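The arm is the cheap part

Every December the equipment catalogs land at Gitent, and every December Wojciech Śliwiński puts them in the same drawer. He plans purchases for the parts shop, and he has been pitched bin picking by 14 vendors. He has bought from two.

The pitch rarely changes. You get a price for the arm, a price for the camera, and a payback chart that crosses zero suspiciously early. What you don't get is a line for the weeks somebody spends on the bin.

"I asked Nalard what happens when a part lies against the wall," Śliwiński says. "They sent me a brochure." 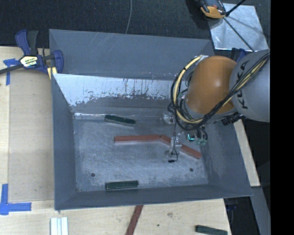
His own budget sheet for the Dedton line ran to 66 rows. The robot was one of them. The rest covered suction cups, hoses, cable ties, fixtures, clamps, floor space, training and a spare of nearly everything small enough to snap. Shiny metal under bright lights got a row to itself, after a trial in which the software kept reaching for reflections.

The trial logged 641 picks. Lis, the integrator, called the result encouraging. Śliwiński wanted to know how often an operator had stepped in, and that number took another month to arrive.

He still signs for robots now and then. But he wants the test run on his parts, in his bin, with his people watching, before any deposit leaves the building. Three vendors dropped out when they heard that. He didn't call them back.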